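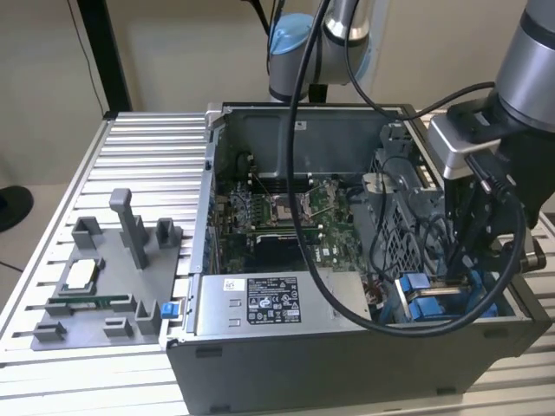 Side panel off, green motherboard, CPU socket sitting empty.

Delali Zakaria
Tuesday, July 2, 2024

We use cookies to remember your settings. Accept / Manage

OK so I've spent the whole long weekend digging through my old hard drives and I need to talk about mixtapes. Well, mix folders. You know the ones!!

Found a folder called "Madness" and thought great, all the ska I was into in college. Nope. It's 233 files and maybe four of them are by the band. The rest is stuff Lise Kennedy burned for me the March we were both working nights (hi Lise, I still have your Dokard demos and no, you can't have them back)

Half the tags are garbage. "Track 07." "Track 07 (1)." One just says "good one." It is a good one! I have no idea who it is. Woman singing, accordion, somebody coughs in the second verse. If that rings a bell please yell at me in the replies.

The thing I miss is the ORDER. Lise never just threw songs on there. She'd open with something loud, then two slow ones, then that Tóth instrumental that goes on forever, and by the time the drums came in you'd be all the way out past the grain elevator with the windows down. A shuffled playlist has never once done that to me.

I tried to rebuild one of her discs last night from memory. 12 songs. Got to nine and then sat on the kitchen floor arguing with myself about whether the Tullach live track came before or after the cover. Texted her at midnight. She wrote back "BEFORE, obviously" and then didn't speak to me till lunch.

She was right btw. It's so much better before.

Also my taste at 19 was terrible and I'm keeping all of it. There are three versions of the same breakup song in here. Three! I wasn't even going through a breakup, I just liked feeling dramatic on the bus.

Current plan: fix the tags, one folder a night, no skipping ahead. Then I'm making Lise a real disc with a real handwritten sleeve, even though I don't think she owns anything that'll play it. My car still does so she can come sit in my car.

If you've got a mix somebody made you, tell me track one. Only track one. I'm building a list and so far it's mostly sad guys with banjos, please help

Last updated: 30 minutes ago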